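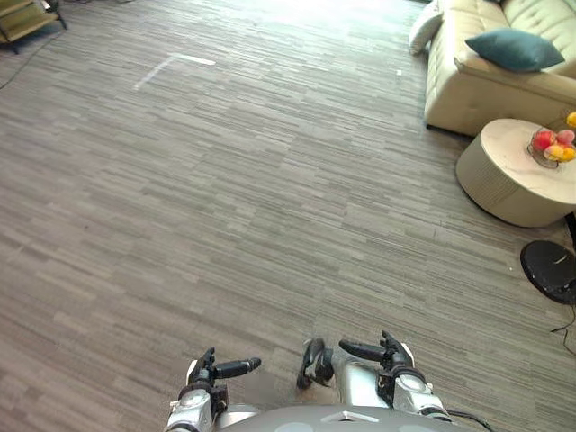 Devising in year 10: how long should our piece be?

Ewurabena Kwofie
My daughter is in a group of four for her devised drama. The teacher at Litwood said up to 9 minutes, but the group has material for much more. Is it marked down if it is too long? She also must write a portfolio and is already at 2,332 words.

Vernon Fehr
Depends on the exam board. Ask the teacher.

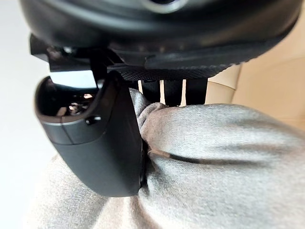
Black housing with a textured band

Josée Lachance
I help with the drama club in Mimton, so I have seen this problem many times. Please check the minimum and maximum in the specification for her board — they are different for each one. The examiner may stop marking when the time is over, so a strong ending can be lost.

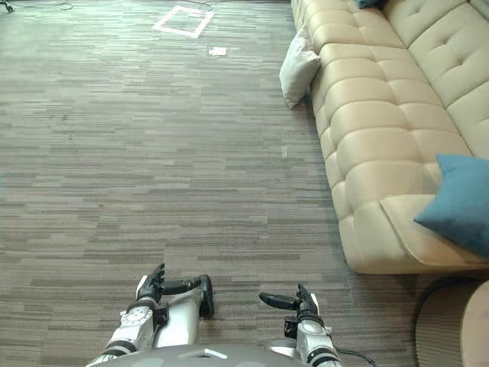

For the portfolio, I would ask her to cut the story of the plot first. It is better to keep the parts where she explains why the group changed something. My son took out 200 words like this in one evening.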